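4. Loading subtitles and commentary tracks

These steps apply to the Humer player, version 5, when used for feature films or fan-made shorts stored in a Pretevon library. Complete section 3 (Adding a film) first.

4.1 Open the library and select the film. The title card must show a green border. If the border is grey, the film is still being indexed and tracks cannot be attached.

4.2 Choose Tracks, then Add. Browse to the subtitle file. Its name must match the film file up to the first full stop.

4.3 Set the language. The player does not read it from the file.

4.4 Press Check Sync. The player jumps to the first spoken line and shows the subtitle over it. Use the left and right arrow keys to move the subtitle earlier or later. Each press moves it by 2 frames.

4.5 Press Save. Closing the window without saving discards the offset – the subtitle file itself is kept.

NOTE: A subtitle file may hold up to 2,152 lines. Longer files, such as those for extended cuts, must be split and added as Part A and Part B.

4.6 To add a commentary, repeat step 4.2 with an audio file and tick Lower Film Sound. The film's own sound drops while the commentary is playing and returns in the gaps.

CAUTION: Do not attach a commentary recorded for the cinema cut to a director's cut. The tracks will drift apart at the first added scene, and Check Sync corrects the start point only.

4.7 If error 272 appears, the track was saved in the old Wokeck format. Open it in the Xavier converter, export it as plain text and return to step 4.2.

4.8 Trilogies and serials: attach tracks to each film separately. Tracks attached to the box set entry are ignored on playback.

Section checked by Manju Rana. Corrections to Dima Bitar, quoting the section number.

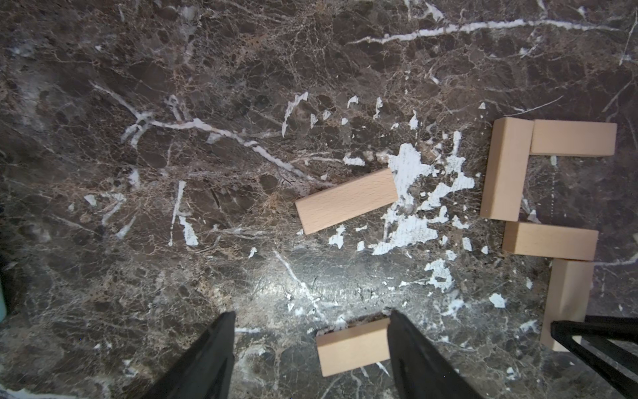
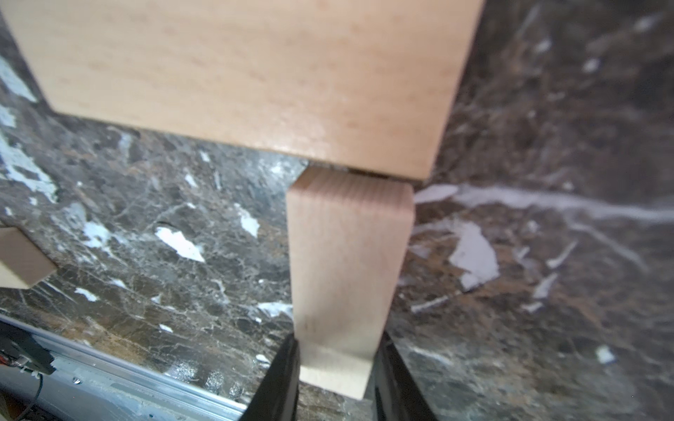

Fig. 4 (both): Light wooden pieces and marble.

Humer Player User Guide – revised 10/12/20 | Contact support | Back to top

This site uses cookies to remember your language and guide version. Accept | Settings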